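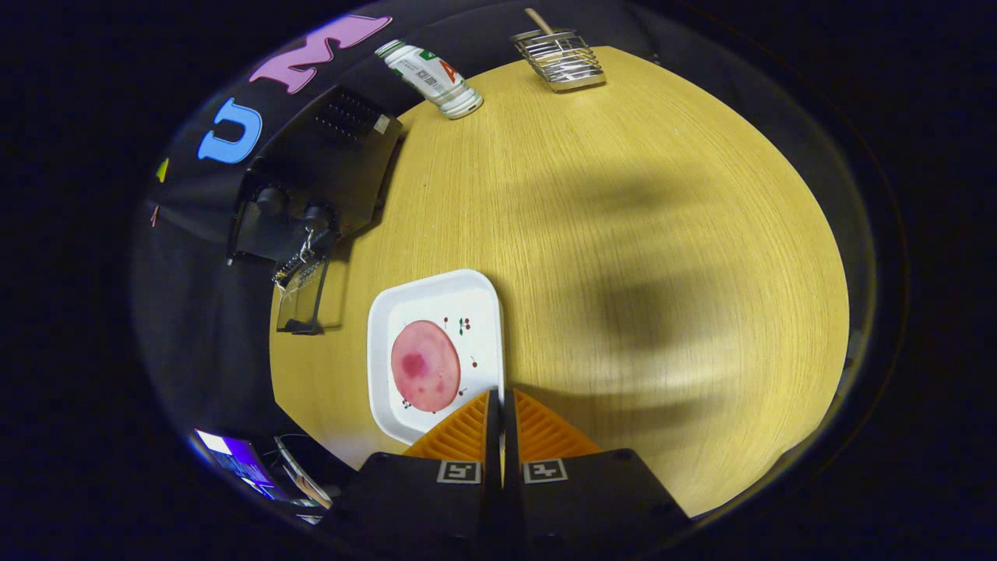
Our project looked at how a small round table gets used when several people share it for different jobs over the same day. We picked the study corner at Dolel Hall because the furniture there is all the same height and the tables are easy to compare. The table we followed most closely has a light wood top with a fine straight grain and a pale yellow finish. A white square tray with a cherry pattern and a round pink slice on it takes up a place on the top, and a white can or bottle lying on its side takes up another. We called items like these "parked" items, meaning things that hold a place on the table whether or not someone is working with them at that moment.

Background

The class was asked to pick one piece of shared furniture and suggest a change that could be made without buying a new one. Our group first wanted to study the long benches in the Pearce Building, but those are bolted to the floor and the users mostly sit along one side. A round table has no fixed front. People can come at it from any direction, and things get put down wherever there is room. Leopoldo Figueroa suggested the round tables after he had trouble finding a spot for a drawing pad there in June.

Method

We watched the table in 15 sessions. Each session lasted one hour. Most were on weekday afternoons, and the last was on a Saturday, when the building is quieter. One member kept a log and another drew a plan of the tabletop at the start and end of the hour. We used the same blank plan each time, a circle divided into 8 equal wedges, and shaded a wedge if a parked item covered any part of it.

We sorted parked items into 3 groups. The first was food and drink, with whatever it was served on. The second was tools and equipment. The third was personal things such as bags, phones and keys. Paper was left out because it moved too often for us to draw it.

We did not ask people to move anything or tell them where to sit. A card on the wall said a class project was going on. Two people asked about it, and we explained after the hour was over so that it would not change what they did.

Results

Food and drink turned up in more sessions than either of the other groups. It also moved the most. A tray would start near the person eating and then get pushed toward the middle when a notebook came out. Tools and equipment stayed where they were first put, usually close to the rim. Personal things were in between.

The middle of the table was used less than we expected. With the chairs pulled in, it is a long reach for a shorter person, so items pushed there tended to stay until the end of the hour. Cans and bottles were a problem of their own. A can standing up was out of the way, but one lying on its side needs more room and can roll, and people kept their papers clear of it.

Shadows were something we had not planned to record. Later in the day part of the top was in shade, and readers moved to the brighter part. This left less room there for everyone else.

Suggested change

We propose a low tray stand, which we named the Herel, that sits in the center of the table and turns. Food goes on the top level and small personal things go underneath. We made a cardboard model and tried it once with our own group. It turned well enough, but the lower level was too shallow for a wallet. The Adano shop on campus can cut the parts from thin board, and the second version will have a taller gap.

Problems with the study

We only followed one table closely, and the sessions were all in one building. Shading a whole wedge for a small item made the table look fuller than it was. A finer grid would fix this, though it would take longer to draw. We also missed the mornings, when the cleaning crew says the tables are used for breakfast.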